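About Konitz & Cloutier

Our Workshop | 2 min read

Konitz & Cloutier began in a rented garage in November, a poor month to discover the heater was decorative. We make small printed parts for people whose larger things have broken: knobs, brackets, spacers, the odd foot for a couch. The garage is behind us. The couch feet, sadly, are not.

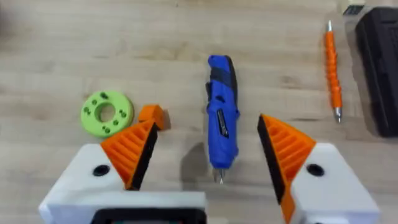
Tools are a touchy subject in any shared shop, and we have tried most systems for keeping track of them. Labelled drawers lasted five days. These days the rule is that whatever you're using stays on the bench until you're done, which explains the blue cordless screwdriver lying out on the pale wood. It gets more work than the rest of the drawer combined — and more arguments. Anyone who walks off with it makes the coffee.

Parts cost between $2 and $120, and we'll tell you before we start if a new one from the hardware store would be cheaper. It often is. We say so through gritted teeth. 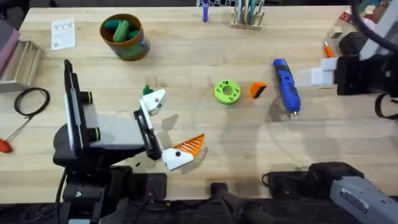 Our longest-running project is the Fakar, a replacement hinge now on its fifth redesign. It opens beautifully. Closing is coming along.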